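Does time away for family reset my five years for citizenship?
Asked 26th September in Green Cards and Naturalization

Hi all! I've had my green card for a while now and I'm getting ready to file my N-400. Last year I spent 146 days back home helping my mom after her surgery, and then another 43 days on a second trip for my cousin's wedding (plus a lot of sitting around with aunts). The guy at the Prineo tax office told me any long trip starts the clock over, and now I'm panicking. I kept my apartment and my job here the whole time. Do I have to wait?
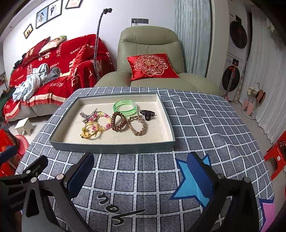 3 answers

Answer 1 (accepted)
Breathe! Neither of those trips is long enough to be a problem by itself. The one that gets people is a single absence of more than six months, and after that they can presume you broke continuous residence unless you show otherwise. A year or more is a lot worse. You also need physical presence, meaning half of the five years actually spent in the US, so add up all your days out, including the little weekend ones. I had 200 days total when I filed and the officer asked me about two trips and moved on. Bring your lease and pay stubs anyway, I was glad I had mine.

Answer 2
same thing happened to me, tax guy said the same lol. don't listen to him. I filed in October and it went fine

Answer 3
Agree with the first answer, but please list every trip on the form even if you think it's too short to matter. I went through my passport stamps and old airline emails and still missed one, and I had to correct it at the interview. If you've ever been out more than six months at once, or filed taxes as a nonresident, talk to a real immigration attorney first. Redia has a free legal clinic that looked over my whole packet, and they were so nice about it!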